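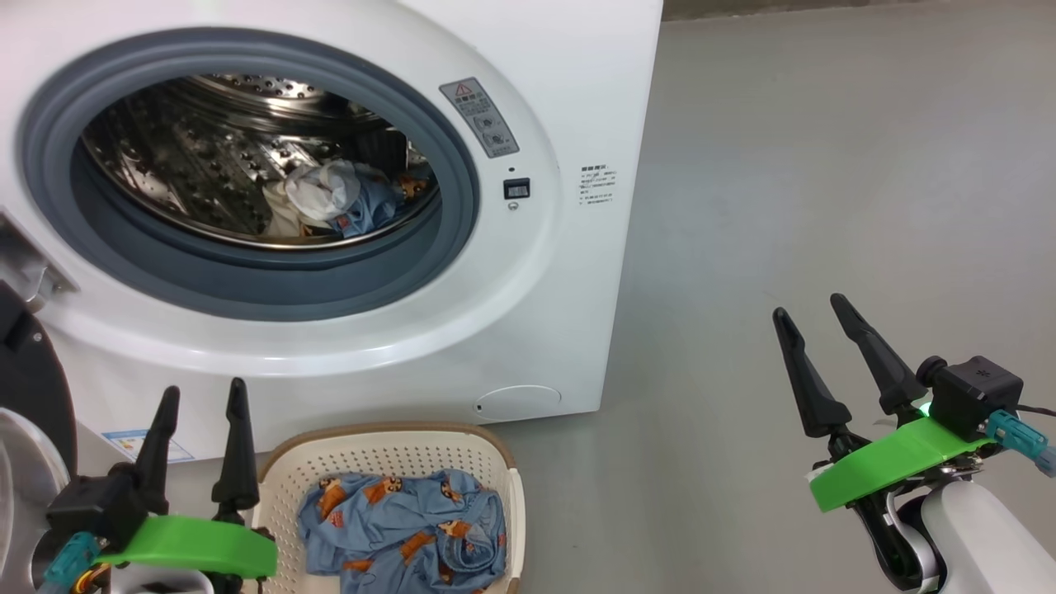
Laundry in the drum of a front-loading washer.

Eamon Cronin has run the water plant at Ratach for long enough to have replaced most of it. The system has 747 service connections and draws from three wells, all in limestone. Until the softening line was commissioned, the water went out as hard as it came up, chlorinated and otherwise untreated.

"People describe hardness as a taste problem or a soap problem," Cronin said. "From the plant side it's a chemistry problem with a target number."

The target is 68 milligrams per liter, measured as calcium carbonate. Raw water is split after the well header. One part goes through ion exchange vessels, where calcium and magnesium are traded for sodium, and comes out with almost no hardness. The other part bypasses the vessels, and the two are mixed ahead of the clearwell. At the present setting, 44 percent of the flow goes through the bypass.

I asked why the plant does not simply soften all of it.

"You can, and you'll regret it," he said. "Fully softened water has very little calcium in it, so it won't lay down scale. In old iron mains you want a thin film of scale. Strip that off and you get rust at the tap. You also use more salt, and the salt ends up in the brine."

The brine is the part of the operation he spends the most time on. Each vessel is regenerated with a sodium chloride solution, then rinsed. The spent solution carries the calcium and magnesium back out and is held in a tank before it is metered to the sewer under the plant's discharge permit. Regeneration is started by volume treated. The earlier controller worked on a timer, and Cronin said it regularly regenerated vessels that did not need it.

"We were buying salt to clean clean resin."

Sampling is done at the blend point and at fixed taps in the distribution system. The inline hardness analyzer is checked against a manual titration every morning. When the two disagree, he believes the titration.

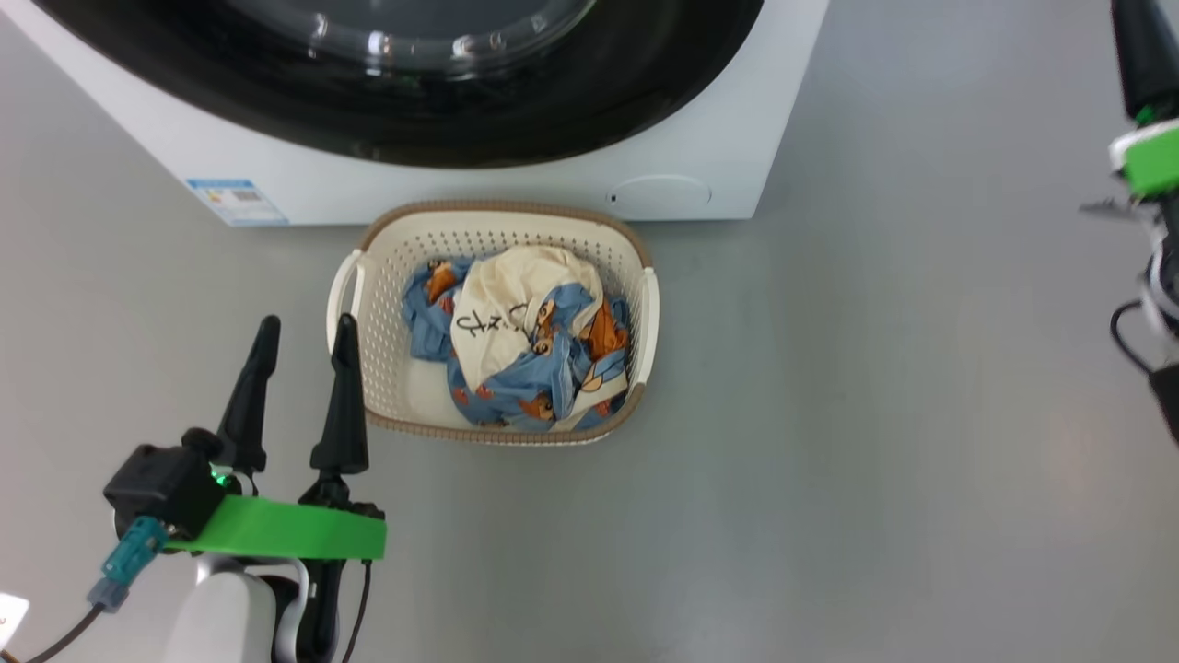
SKADACH, September

Ruairí Brophy deals with the other end of the pipe. He services water heaters and household appliances in Skadach, which has its own wells and no softening plant, and he takes calls in Ratach as well.

The difference shows first on heating surfaces, he said. Calcium carbonate becomes less soluble as water warms, so it comes out of solution at the hottest point available. In a tank heater that is the element or the bottom plate. Cold lines may run for years with little buildup.

"You pull an element in Skadach and it's in a jacket," Brophy said. "The thermostat is fine, the element is fine, but the heat has to get through the rock first."

He carries test strips and checks hardness before quoting any job that involves a heater. For homes without a softener he recommends setting the tank no higher than necessary and flushing it on a schedule - he writes the next date on the jacket in marker. For washing machines his advice is mostly about dose. Detergent instructions commonly give separate amounts by hardness, and he finds that customers who move between the two towns keep using the amount they know.

"Ratach people come here and use too little. Skadach people go there and can't get the suds out."

Cronin had made a similar point about household softeners. A unit set up for raw well water will go on regenerating at the old rate after the public supply has been softened, unless somebody changes the hardness setting on the valve head. The plant sent a notice with the water bill when the new line started. He still gets calls about salt use, and his first question is what number the valve is set to.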